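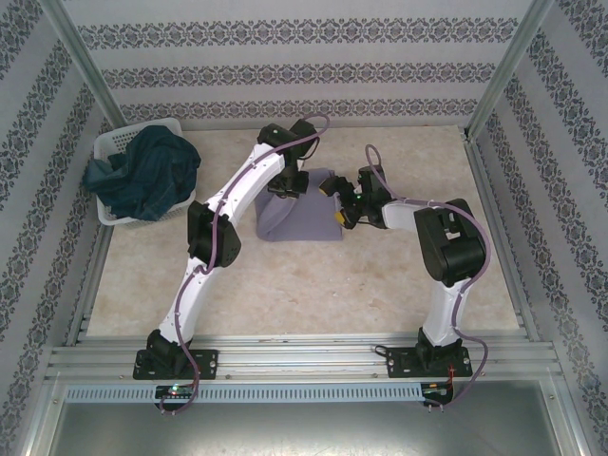

Gripper down on the folded lavender cloth, purple cable looping over the top.

OK, church supper thread! Fomholm Chapel has its winter community supper coming up and I've been bursting to post about it all week. Doors at 5, food at 5:30, singing after. Everybody welcome, whether you come every week or have never set foot in the place.

Quick bit of background for the new followers. We started these suppers in September in the side room with one pot of chili and a borrowed coffee urn. I figured we'd get the choir and maybe their spouses. We ran out of bowls before the grace was finished and people were eating chili out of mugs.

Last one we served 168 plates. In a town this size!! I had to sit down on the back steps for a minute when Gregor Niven told me the number.

Gregor is doing the soup again, by the way. Split pea with ham and a big pot of the tomato one with no meat or dairy in it. If you had the tomato last time you know. If you didn't, get in line early because I'm having two bowls and I won't be sorry.

Bread is coming from the Borkelel bakery and they're letting us have it at cost, which is so kind. Rolls and the dark seeded loaf. Please go in and buy something from them this week and say thank you.

What we still need:
Desserts, any kind, cut into pieces before you bring them please
Butter
Two more slow cookers with lids that fit
Somebody with a truck to fetch the long tables from Innes Hall the afternoon before

Please put your name on the bottom of your dish with tape. I have 4 orphan casserole dishes in my kitchen right now and one of them is really nice - blue rim, glass lid. I'm going to start using it if it isn't claimed.

Parking! The chapel lot fills up by quarter past five. The feed store says we can use their side lot again, just leave the loading door clear. If you're steady on your feet, park over there and leave the close spots for the folks who need them.

Kids: there's a craft corner from 5:45 with paper lanterns this time. Last time it was glitter and I'm still finding it in the hymnals. Then the kids carry their lanterns up the aisle for the first song and we turn the big lights off for it. I cried at the practice run and it was only three children and a flashlight.

The singing part is my favorite so I'm giving it its own post. Nearly 30 people in the pickup choir now, and most of them had never sung in front of anyone before the fall! You don't need to read music. You stand next to someone who sort of knows it and you go for it.

We're doing the old evening hymn in four parts, two rounds, and one new thing that our pianist wrote for the chapel. The basses have the tune in the second verse and they are so proud of themselves. Go easy on them if they come in early. They will come in early.

If you want to join in, rehearsal is the hour before the doors open, upstairs, use the side stairs and mind the third one. Bring a pencil.

Getting there: the Ketunon Road bus stops right across from the chapel and the last one back leaves at 8:40. If you need a ride home after that, tell whoever's at the welcome table when you come in and we'll match you up with a driver going your way.

No charge for any of it. There's a basket by the door and whatever goes in it pays for heating oil and the next supper. Eat first, think about the basket later. If it's a lean month, eat twice and take a container home.

Allergies: every dish gets a card with what's in it. If you're bringing food please write the card honestly, including the stuff you think doesn't count. Nuts count. "A little bit of nuts" counts. There will be a separate table for gluten free with its own spoons, please don't move the spoons.

Someone asked if there's a sermon. No sermon. There's a short grace and the words of the songs, and you can sit those out with your coffee if you'd like.

I think that's it? Reply here if you can bring dessert or drive the truck. I'm keeping the list on the back of an envelope so please don't all message me at once, or do, I'll find another envelope.

Edit: slow cookers are sorted, thank you, that took eleven minutes! Still looking for butter.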